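Flow Rack and Bin Storage: Gallery
Jilska Parts Store, Bay 2

The small-parts bay was refitted in December. Fixed shelving was replaced with gravity-fed roller shelves, and the mixed cartons were replaced with one type of blue plastic bin. Layout by Tanveer Pirzada, installation by Fikri Wuisan. Notes on the rack, the bins and the stock follow.

Rack
Steel uprights, bolted to the floor. Each lane is pitched toward the pick side and carries a rated load of 30 kg. Lane guides can be moved without tools. The rack has 93 lanes in total, of which the lower two levels are reserved for electrical stock.

Bins
Rectangular, open top, tapered walls so that empties nest for return. The rolled lip serves as the handle. Bins run on rollers and are loaded from the rear. The first delivery was 278 units, supplied by Trulletti.
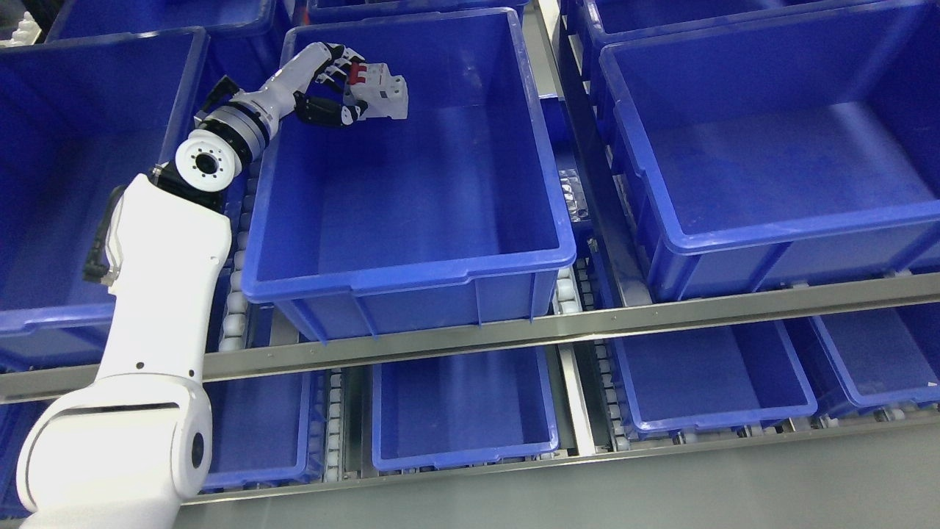 Circuit breakers are stored by rating, one rating per bin. Mixed returns go to the inspection bench first and are put back only after the label has been checked. The maximum fill is 99 pieces, set by weight and not by volume.

Labels
Printed on card, clipped to the lane and left in place when the bin is changed. Part number on the top line, rating on the second, reorder level on the third. Jawad Khattak keeps the master list.

Replenishment
An empty bin is pulled from the pick side and sent to the return lane. The next one rolls forward. Outer packaging is to be removed before loading, as film can catch in the rollers.

Open items
Two lanes on the top level still run slow and need a steeper pitch. End stops for the return lane are on order from Enero.

Questions about lane assignments: Fahad Hashmi, stores office.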